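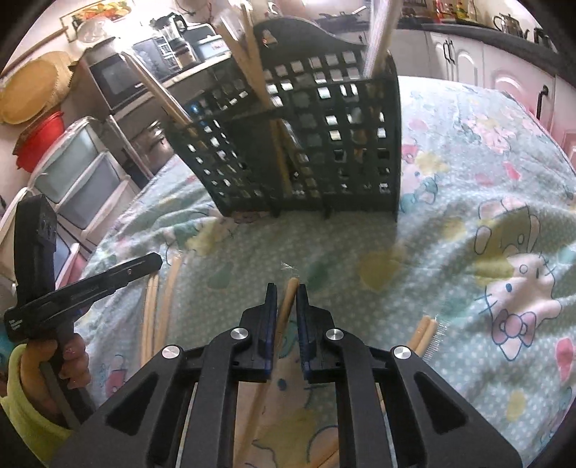
Several chopsticks, plenty of polka dots.

OK so I finally got to drive a Javov Givska and I need to talk about it. Long thread, car stuff only, mute me if you have to.

Quick background for people who don't know the car. The Givska was Javov's little front-engined coupe, four seats if you're generous, straight six, rear drive, five-speed manual. It never sold well. It was priced like a proper grand tourer and looked like something your math teacher would drive. I've wanted one since I was a kid.

The one I drove belongs to a man in Prurlow who has owned it for 13 years and drives it to work. In March. In the rain. With salt still on the road. I love him for it.

First thing: the doors. They're long and heavier than you'd guess, and they close with a low thunk that my modern hatchback could only dream about. I opened and closed the driver's side probably more than was polite.

Second thing: you sit low, with your legs straight out in front of you, and the top of the dash is low too, so you get this huge view of hood. You can see both front corners! I'd forgotten what it's like to know where a car ends.

The pedals are offset a little to the right. Everyone who writes about these cars complains about that and I'd braced for it. I noticed it for maybe the first mile and then never again. Might bother you if you have big feet.

Starting it from cold is a small ceremony. Key to the second click, wait for the fuel pump to stop humming, then turn. It catches, stumbles, thinks about it and settles down into a slightly lumpy idle. The owner said don't touch the gas while it's doing that, it gets insulted.

Then we went round the block a few times so the oil could warm up. I'm glad he insisted. The gearbox really doesn't want second until there's some heat in it. You go from first, wait a beat in neutral, then ease it across. Try to rush it and it crunches at you.

Once it's warm, though. Wow. It's a long throw by current standards but every gate is exactly where your hand thinks it'll be. Third to fourth is just a pull of the wrist.

Now the engine, which is the whole reason I'm writing this. It isn't fast on paper. A decent family crossover would leave it behind at a light. But it pulls from almost nothing, in fourth, up a hill, without any fuss, and the noise goes from a hum to a growl to this hard metallic edge near the top. I had the window down the entire time and my ears were freezing.

It's the kind of engine that makes you change your route home. I saw a sign for the bypass and took the old road over the ridge instead and the owner just laughed in the passenger seat — he'd been about to suggest it.

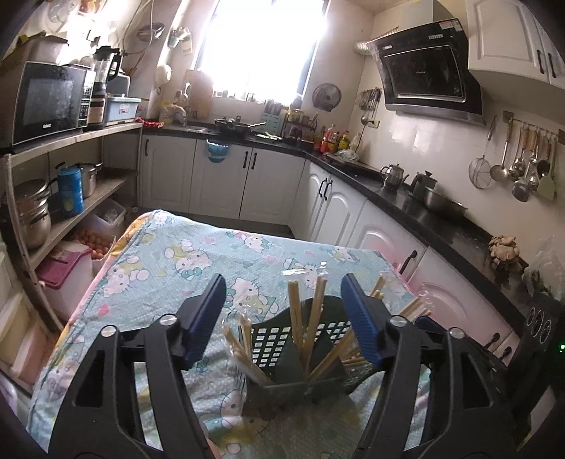

Coming down the other side was where I found out about the brakes. They're fine. They're good, even. But you have to push. There's an inch or so of travel where very little happens and then it all arrives together, nice and progressive from there on. By the bottom of the hill I'd adjusted. Getting back into my own car afterward, I nearly put myself through the windshield.

Steering is hydraulic, a bit slow around center, then it weights up beautifully as you lean on it. You can feel the road change. There's a stretch by the reservoir where the surface goes from smooth to that coarse chip stuff and I felt the line go under the front wheels. Through my hands! I know I sound like every old car person ever and I'm fine with that.

Ride is soft. Softer than I expected. It rolls a fair amount in a tight bend, takes a set, and then just hangs on. If you come in too hot it pushes wide in a slow, friendly way and you lift a little and it tucks back in. I'm sure it can bite on a wet road with worn tires. I wasn't going to find that out in somebody else's car.

Complaints, to be fair to everyone. The wipers are awful. They park on the wrong side for us and leave a big unswept wedge right where you want to look on a left-hand bend.

The heater has two settings in practice, off and toast. There's a slider that suggests otherwise. The slider is lying.

Back seat: I climbed in there for science. I'm not tall and my head was against the glass. There's a nice armrest, weirdly. Fine for a dog or a weekend's worth of bags.

Wind noise from the frameless side windows starts on the highway and doesn't let up. At 100 (km/h, it's an import, so the speedo's all metric) you have to raise your voice a bit. The owner says new seals fix most of it and he's been meaning to do them for years.

Which brings me to running costs, since three people have already messaged me to ask. He was very open about it. Service parts are easy. Filters, belts, plugs, brake pads, all shared with the boring Javov sedan and all cheap.

Trim is the problem. Taillight lenses, door cards, the little chrome strip under the side glass. If it's only on the coupe, assume it's hard to find. He buys from a breaker called Nzioka who gets cars in from all over, and even they have a waiting list for lenses.

Rust: look at the rear arches, the bottom of the front fenders, and under the battery tray. Lift the trunk carpet and put your hand down in the corners beside the spare. If it's damp in there, the rear window seal has gone and you need to be looking at the floor next.

Also check the sunroof drains if the car has a sunroof. They run down the pillars and come out behind the sills, and when they block up the water stays in the sills. You can guess how that ends. His car doesn't have one and he says that's why it's still alive.

The differential mounts go soft. You'll hear it as a clunk when you come on and off the gas in a low gear. His clunks. Mine would too, I'm not going to pretend I'd fix it before I'd driven it all summer.

Timing chain, not a belt. It rattles for a second on a cold start, and that's normal. If it's still rattling once the oil light has gone out, that's the tensioner and you should leave the car where it is until somebody has looked at it.

Someone asked about the automatic. I haven't driven one, so I can't say. The owner had a go in one before he bought his and found it sleepy but pleasant, and apparently they're a good bit cheaper. If you mostly want to waft, go look at one. I'd want the third pedal.

Someone else asked about fuel. He didn't give me a number, he made a face. Let's leave it at that.

And yes, Stella Owino, I did take the wheel trims debate to him as promised. He's on your side. The factory alloys look better than the later ones. I still think you're both wrong, the later ones suit the car, they fill the arches properly. We can fight about this at the next meet.

What got me most was how usable it is. I was expecting a fragile thing I'd have to be scared of. He does the school run in it. There was a soccer ball in the back and crumbs everywhere and a travel mug wedged by the handbrake, and it started every time and never once got hot, even crawling through town behind a tractor.

People wave at it, too! Not many people know what it is. A guy at the gas station asked if it was a kit car. A kid on a bike gave us a thumbs up. An older woman at the crosswalk told us her brother had had one in brown, and she stood there telling us about the brown one through an entire green light — sorry to the van behind.

So am I getting one? I've been looking at listings since I got home. There's a dark green one a couple of hours away with a very honest ad (photos of the rust, photos of the receipts, a photo of the bit of tape holding the glovebox shut) and the seller has already answered two of my questions in more detail than I deserved.

I'd need to sell the hatchback. I'd need to clear out the garage, and anyone who's seen my garage knows that's the bigger job by far.

Going to see the green one when the weather clears. If you own a Givska or used to, tell me what to check that I haven't listed. Especially anything to do with the wiring behind the dash, I've read some alarming things.

Edit, before I get more replies: it's the early dash I like, with the round clocks. The later square one is all yours.

Adding one more, he just sent me a recording of the cold start from this morning. I've played it to everyone in the house. The dog left the room.

Contact · Terms · Privacy · © All posts belong to their authors · Back to top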